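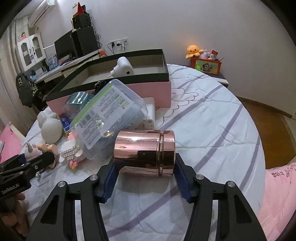 Nuwan Kumarasinghe wrote in after the last class that he doesn't see why we spend a whole session comparing hand-held grippers when the arm is going to do the work in the end. Isn't it the arm's grip that counts, he asks, and couldn't we skip straight to it?

Fair question, and I'm glad it came up before Session 5! My answer is that the fingertips teach you most of what goes wrong, and it's so much quicker to learn it with your own hand on the handle. You feel a part start to roll. On the arm you just get a log file and a thing on the floor (ask me about October sometime).

So, what we're comparing: the Dreltham fingers, which have ribbed pads, and the Iltness ones, which are smooth and a bit softer. Try each pair on the same objects – something shiny and round, something floppy, something with an odd shape. A metal cylinder held by its two ends is a good first test. Pinch it off center and see which way it wants to tip.

Shiny things are also mean to cameras. A mirror finish picks up a bright spot and a dark patch and the software may take either one for an edge. Write down where your lamp was, please. Last term I had 200 grasps from one group and no lamp notes, and I couldn't use them for the camera part.

For each grasp put down:
object, finger type, where you grabbed it
did it slip, yes or no
anything weird

Do 11 grasps per object, then swap fingers and go again. Leave the Surus controller on its default settings for now, we'll mess with those next time.

Reading before then: the Simões handout, only the part on contact friction. Skip the math if it's slow going – I'll do it on the board.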